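Chapter 6
Picking Up Soft Things

In Chapter 5 you mounted the gripper, ran its cable down the arm, and checked that both fingers opened and closed on command. The work so far has been with hard parts: blocks, bolts, a short length of pipe. This chapter moves to objects that change shape when they are squeezed. By the end of it you will have a grasp routine that closes on a kitchen sponge, lifts it out of a container, and sets it down somewhere else.

You will need the arm from Chapter 4, the Kunar finger plates, the wrist camera, and a bag of sponges in mixed colors. A shared workshop is fine for this as long as you can leave the container in one spot on the floor for an hour.

6.1 Setting Up the Work Area

Place the container on a flat surface within reach of the arm. Low-pile carpet works well and keeps the container from sliding. Drive the arm to the ready position and look at the wrist camera view before you do anything else.
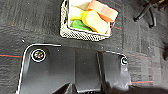

The ready position should bring the gap between the finger plates in line with the container. Readers who built the Tesent base will find this position stored in slot 1; on the Edport base you have to teach it by hand. Check the alignment in the camera view, where the white basket lies straight ahead of the gap and the two screw heads show up bright against the black plates. Those screw heads make handy reference points. Write down the pixel position of each one, because Section 6.4 uses them to find out whether the camera has shifted on its mount.

Set the finger speed to 328 and the closing limit to 432. Both values are in controller units, on a scale that ends at 1000. At 818, the setting we used for pipe, the fingers will flatten a sponge and may tear it.

6.2 Choosing a First Target

A sponge that lies under another one is a poor first target. Lifting it drags its neighbor along, and the routine cannot tell one load from two. Start with whatever is on top. If a sponge hangs over the wall of the container, as the salmon-pink one does in the next view, take hold of it near the middle and keep both fingers clear of the wall. 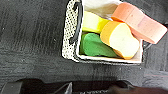

6.3 Writing the Grasp Routine

The routine has four stages: approach, close, test, and lift. Open the file you saved at the end of Chapter 5 and add an empty function for each stage. We will fill in the approach first, using the Fujimoto motion library for the downward move.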